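Thursday 5th June

Glaze tests, second round. Kiln was cool enough to unload by half nine. Everything came out in one piece this time apart from the tile at the back of the bottom shelf, which had stuck to its prop and had to be knocked off with a chisel. Lost a corner. The glaze on it is still readable so I have kept it.

Reminder of what this batch was for. The Alasia tableware order wants a cream that goes slightly toasted where it breaks over an edge, and the one we made up in March was fine on the test tiles and poor on actual pots. On flat tiles it sat evenly and looked like custard. On anything with a wall it slid down and gathered at the foot, and we ground more bases that week than I care to repeat.

Changes since then:

Less frit, made up with a bit more of the Fahy feldspar. China clay up slightly to keep it in suspension. Same amount of tin. Same red iron oxide, although I sieved it separately this time because of the specks. Water added by eye until it coated a finger properly, then left overnight and checked again. It had thickened and needed another splash.

Sieved twice through the 80 mesh. The first pass left a fair amount of grit on the screen, mostly feldspar by the feel of it. The second pass left almost nothing. I wouldn't bother with a third.

Body was the usual Javanex stoneware for most of it, with a few in the smooth white for comparison. All bisqued together last week. Wiped with a damp sponge before dipping, which I forgot to do in March and which may account for the pinholes on its own. I can't separate that from the recipe change, so don't treat the lack of pinholes as proof of anything.

Dipping times. I did 4 seconds on one set, and a quick in and out on the other. The quick dip is too thin. It goes a thin yellow-grey on the Javanex and you can see every throwing line through it. The longer dip is much nearer what was asked for. Might be worth trying something between the two on the white body, where the thin coat was less offensive.

Firing. Used program 321 on the Grurus controller, the slow one with the hold at the top. Started it at teatime on Tuesday. It climbed normally up to some 300 degrees and then stalled for a while before picking up again. It did the same on the last bisque. I think one of the lower elements is on its way out – the bottom cones were visibly behind the top ones, and the bottom shelf has a drier surface on every tile. I have put a note on the lid. Please don't run anything that matters on the bottom shelf until the elements have been checked with the meter. If the spare set is still in the metal cupboard I couldn't find it.

The results, top shelf first.

Long dip on Javanex: good. Satin, slightly waxy to the touch. Breaks to a toasted tan on rims and handles. No running past the line I'd drawn. A small amount of crawling inside one handle join, probably dust.

Long dip on white body: paler and shinier, less break. Pleasant but too clean for Alasia. They have said more than once that they don't want it looking like bathroom ware.

Quick dip on Javanex: no.

Quick dip on white body: acceptable as a liner, possibly. Keep one back.

Middle shelf is the same as the top with marginally less shine. Bottom shelf is dry and a bit chalky throughout, see above about the element.

Crazing. Nothing visible straight out of the kiln, but the March lot took a couple of days to start pinging, so that means little. I have put two long-dip pieces in the freezer and will pour boiling water over them tomorrow, then ink them. The rest stay on the windowsill to be looked at on Monday. Please don't wash them.

Also tried the Alasia drawing for the small size. The taper is easy enough to throw but the foot comes out narrow for the height, and with a thick rim it feels top heavy. On the wheel I kept wanting to widen the base. It may be sensible to go back to them and ask for a bit more width at the bottom before we turn any quantity of these. The alternative is to thin the rim, but then we lose the place where the glaze does its best work.

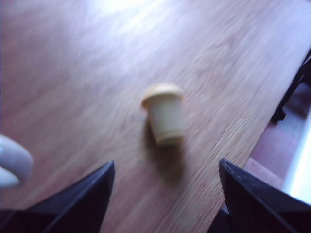

Put the foot width to Alasia over the phone after lunch, and the reply was that they would take a wider base as long as the cups still stack, and could we please leave the rim alone, as the rim is what sold it to them in the first place. They also asked whether the darker edge could be guaranteed from one batch to the next. I said within reason. They wanted to know what within reason meant, and I said I'd send a light one and a dark one and they could tell us whether they'd accept both. They were happy with that.

So stacking needs testing, which I hadn't allowed for. Wider foot means the cup above sits higher, and if it sits on glaze it will scratch. We may have to leave the foot ring bare and polish it with a wet pad. More time per piece. I'll work out what that does to the price before agreeing to anything.

To do:

Meter on the elements, bottom pair first.
Boil test and ink, tomorrow morning.
Throw four or five with the wider foot, same rim, and stack them raw and again after bisque.
Mix a full bucket of the new cream. Label it with the date this time – there are two unlabelled buckets under the bench and I am fairly sure one of them is the March version.
Order tin. There is enough for the bucket and not much after.
Pick out a light and a dark for Alasia, both from the top shelf.

Cones and the broken tile are in the shoebox with the rest of the glaze records. Recipe is written up on the card in the front of the blue folder, with the March one crossed through but left legible.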